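Tea Mornings Move to the Stinham Road Hall

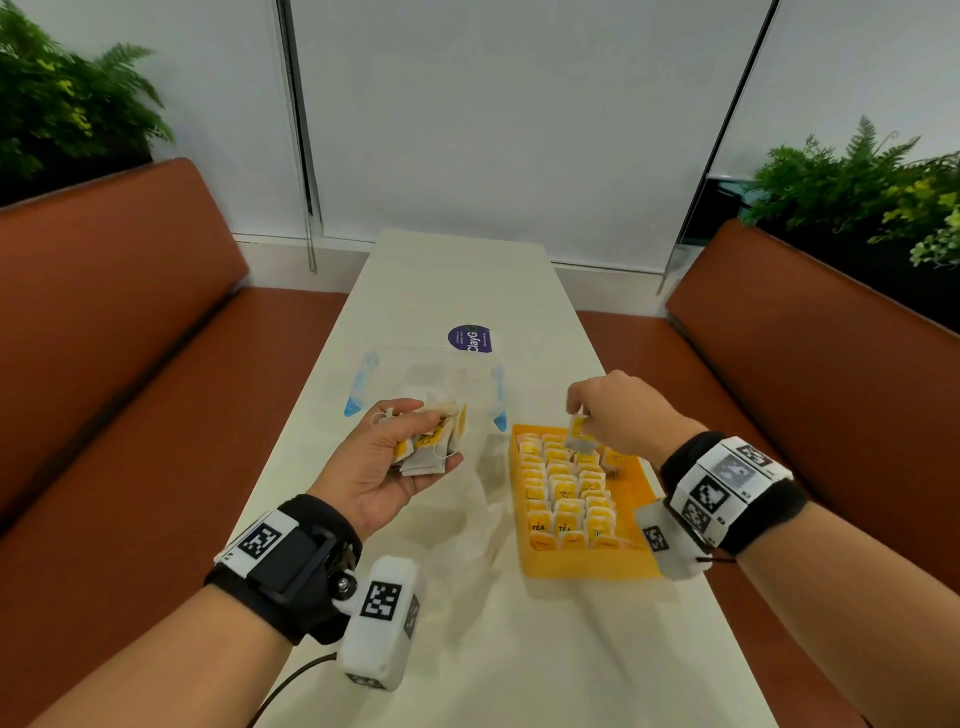
Tea bags at one of the long white tables.

Starting in July, the Grallstead tea mornings will be held at the Stinham Road hall. Doors open at 10:30 and the last pot goes on at noon. The old room on Mill Lane is closed while the roof is replaced, and the work is expected to run until spring.

The cost stays at $2, which covers tea or coffee and a slice of cake. Refills are free. Money left over goes toward the minibus, which needs a new lift. The fund now stands at $600.

Bus 34 stops across the street from the hall. If you drive, please use the lot behind the library, as the 11 spaces out front are kept for clinic patients until early afternoon.

Mhairi Gunn is drawing up the baking list for the summer. If you can bring a cake or a plate of sandwiches, leave your name with her at the front desk. Please label anything that has nuts in it. We are also short of teaspoons and would be glad of any spare ones.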